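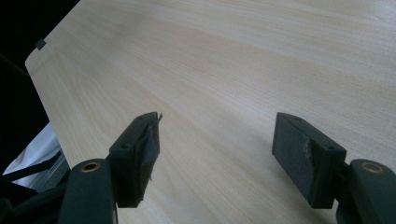
December, evening

The Hartley building was inspected before opening and again after closing, as the contract requires. The ground floor was in good order. The first floor was acceptable, with the exception of the glazed partitions beside the lift, where smears remained at shoulder height. These had been wiped the previous night with a damp cloth that had already been used on the door plates. I have asked that the two tasks be separated from now on, and the rota has been amended to show it.

The trial of the Trullus cloths is now in its second month. The supplier's leaflet states that they may be used with water alone on glass, mirrors and taps. Our own findings are more mixed. On mirrors the result is good, provided that the cloth is wrung out hard and turned often. On taps in the upper washrooms, where the scale is heavy, water does very little, and the staff have gone back to the descaler for those fittings. I have recorded this as a partial success. The leaflet says nothing about scale and I do not think it fair to hold that against the cloth.

Laundering remains the greater difficulty. We hold 1,000 cloths in stock across the sites, of which 700 were sent to the laundry at Coditz at the start of the month. They came back stiff, and left lint on dark surfaces. It was found that fabric softener had been added to the wash, although the instruction sheet forbids it. Gönül Öztürkmen telephoned the laundry manager this morning and was given an assurance that the whole load would be washed again without charge. She has asked for the assurance in writing. The written reply had not reached us by five o'clock.

In the meantime the Trestanach site is short. It was agreed to send a box of the old cotton cloths as a temporary measure, to be used for dusting only. They are not to be used on screens. The reception desk there has three monitors with a soft coating, and one was marked last winter by a paper towel. The tenant has not forgotten it, and mentioned it again at the meeting.

The meeting itself was brief. The tenant asked whether the use of sprays could be ended altogether in the open offices, as two members of staff have complained of the smell. I replied that it could be ended for desks and glass, but that the kitchens must keep their present products. This was accepted. A revised schedule is to be sent, and I have drafted the first part of it.

Training was held at three o'clock for about 6 new starters. The subject was folding the cloth into quarters and using each face in turn. It is a dull subject and I have yet to find a way to make it otherwise - but the standard of the glass depends on it, and the group was attentive. One asked whether the cloths might be cut down for use on keyboards. I said that they might, though the cut edge should be checked for loose threads before use.

Outstanding: the letter from Coditz; the lift partitions, to be looked at again before seven; labels for the new buckets at Trestanach, blue for general areas and red for washrooms. The key to the Hartley store cupboard is still sticking and I have written to the landlord a second time.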